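Roll-up board or folding wooden one for a school chess club?

Spyros Kos
Nov 22, 2021

I'm starting a chess club at Calthorpe in January and I get to pick the boards. I'd love wooden ones, but they eat the whole budget and I'd have to haul them up from my car. Are the roll-up kind any good, or will the kids hate them? Mine are mostly beginners.

Tainá Queiroz

Roll-ups, no question! I've run a club for years and we went all vinyl after our second wooden board split at the hinge. They wipe clean, and a whole stack fits in one tote bag — mine lives behind the front seat. Get green and white squares if you can. Brown ones look classy, but dark pieces vanish on them under bad lighting.

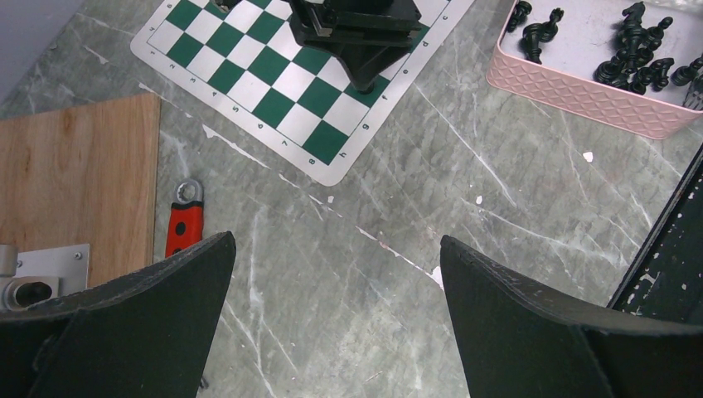 Eetu Toivonen

I'm with Tainá on green and white. For the curling, roll the board backward for a minute before you lay it down, or leave it under some heavy books overnight. Never fold it, the crease stays forever (ask me how I know). Check the square size against your kings too, I bought 2 sets from Stalik that were way too cramped and had to send them back.

Baltasar Moya

wood feels nicer imo. but yeah for kids get the cheap ones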